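Liledberg Open Day: pick-and-place demonstration recordings

README, version 2

Contents

This folder holds the recordings made during the open day at the Liledberg site on 29 January 2023. Visitors could watch the robot handle everyday objects on a table, and each handling attempt was saved as one episode. There are 177 episodes in all. Nele Maes ran the robot. Pieter Verstraete looked after the recordings and wrote most of this file.

How the demonstration was run

Each group of visitors got a short talk and then watched a set of pick-ups. Objects were changed between sets. A member of staff stood across the table from the robot and spoke to the group from there.

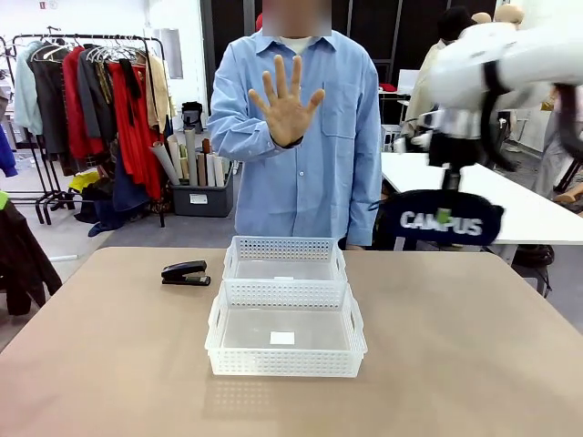
Objects were chosen for their shape and how they behave when gripped, and none was bought for the day. The list has hard things such as a stapler and soft ones such as the navy pouch with CAMPUS on the front, which hangs from the gripper with nothing under it to keep its form. White perforated baskets stood on the table. Staff could move them between episodes, so do not assume a fixed basket position when using the data.

Views

Every episode has a fixed view of the table and a view from the wrist. The fixed view is best for following the arm. The wrist view is better for judging the grip, above all with cloth, where a fold can hide the fingers from further off. Zips were asked about more than anything else on the day, and Hanneke Van Damme has tagged those episodes "zip" in the index.

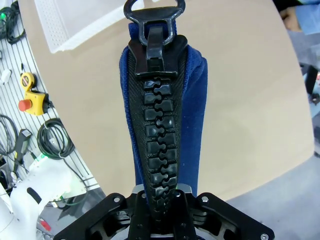 Tags were added by hand after the event. If an episode has no tag, it has not been checked yet. Please do not read a missing tag as a failed pick-up.

People in the recordings

Faces in the fixed view are pixelated. Sound was not kept.

Known problems

The clocks of the two views were not matched for the first 24 episodes. Use the offsets in the notes file.
Some object names differ between the index and the notes. The index is the one to follow.

Contact

Corrections go to Tineke Van Acker at the Liledberg office. Please give the episode number.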